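2023-01-29

Sunday, and I came in anyway, and I'm so glad I did! The new training run finished overnight. Kulsoom's idea was to stop feeding Clodano every demonstration we had and throw out the ones where the operator dithered. That cut us from 1584 episodes to 802. I was sure we'd lose something. We didn't! The folding score on towels it had never met went up, and the half-sized set trained in far less time, so I owe her a very large cake.

I made myself check it twice before telling anyone. Same seeds, same towels, same starting heaps. Then I rang Uzma, who said "run it again with Tidon's towels" and hung up (she was at lunch with her mother).

The hall was lovely and busy when I looked up from the numbers, fans out, cables all over the floor, people at their stations and the cloths in their pile on the wooden-topped table.
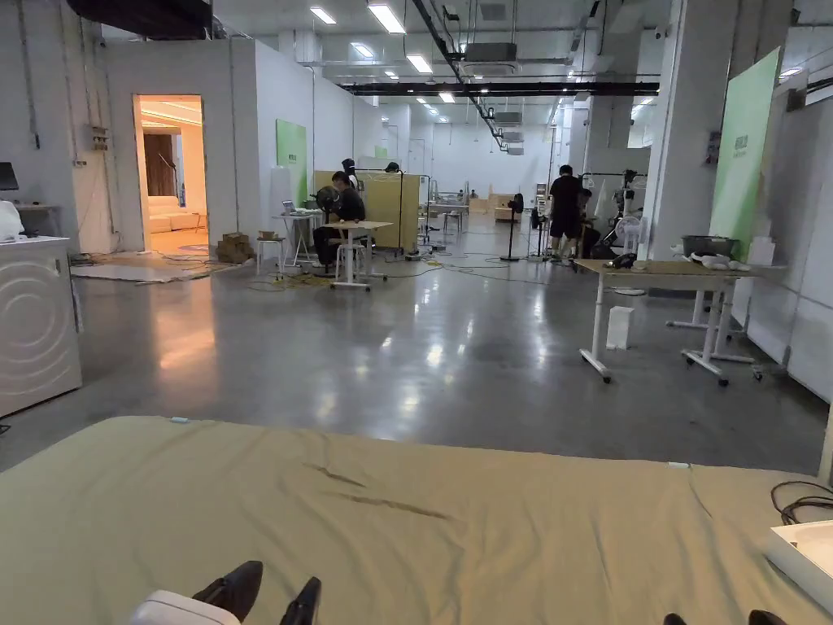
Things to try next

Score the dithering properly. At the moment Kulsoom and I watch each episode and vote, and we disagreed on plenty. A pause before a grasp might be useful, and I'd hate to be binning good ones.

Shirts. Sleeves will be horrible and I can't wait.

Ask Uzma if the write-up can be ready by April. Two figures are half drawn already.

Home by six, still grinning. Forgot to buy milk.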